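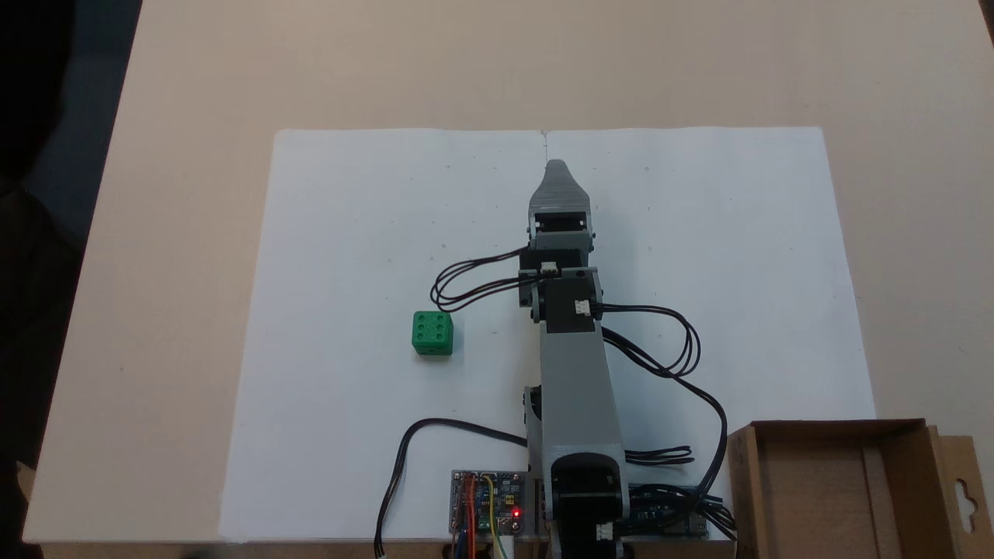

Week 4 notes: collecting demonstrations

Monday, August 27, 2018
By Zuleica Andrade

We use cookies to remember your course login. Accept | Settings

OK, so last week I promised we'd stop talking about models and start talking about where the examples come from, and then I spent half the session on lab keys. Sorry! These notes cover what I rushed through at the end.

The task is "green block into the cardboard box." That's it. It sounds babyish, I know, but by Thursday you'll have opinions about it. Each example is one full try, start to finish: the camera images, the joint angles, and the gripper command, all saved with timestamps. We call one of these an episode. Your pair owes me 58 episodes, and with everybody's put together we should land on 994 for the class set (a few of you are doing extra, thank you Yogesh).

How to do an episode

Stretch the arm out flat along the paper before you hit record. Put the block down somewhere on the white paper, and please move it between episodes! Left side, right side, turned a bit, close to the base, far out. When Odair Barbosa ran this in March, nearly all his blocks sat in the same spot, and the arm he trained would go to that spot and grab at air wherever the block really was. Funny to watch, sad to grade.

Keep the box where it is for the first 20 episodes, then you may shift it. Write down which episode you shifted it on. Leave the paper alone the whole time, marks and all.

Check the cables before every run. They need enough slack for the arm to reach the box without dragging the block along (ask Benedito Lins, who lost an afternoon to this).

What about bad tries?

Keep them, but label them. If you drop the block and pick it up again, that's a fine episode and I'd love to have it, because a learner that has only seen perfect grabs has no idea what to do after a fumble. If you sneezed and hit the table, label it "junk" and do another one. Don't delete anything yourself.

File names: pair name, underscore, episode number. The Lustum script will choke on spaces.

For next time, read the first half of the Guimarães handout and bring your label sheet. We'll plot all the starting block positions on one big map and see where the holes are. My office is open after class if your recorder keeps freezing, and Valquíria Pacheco has the spare servo cables.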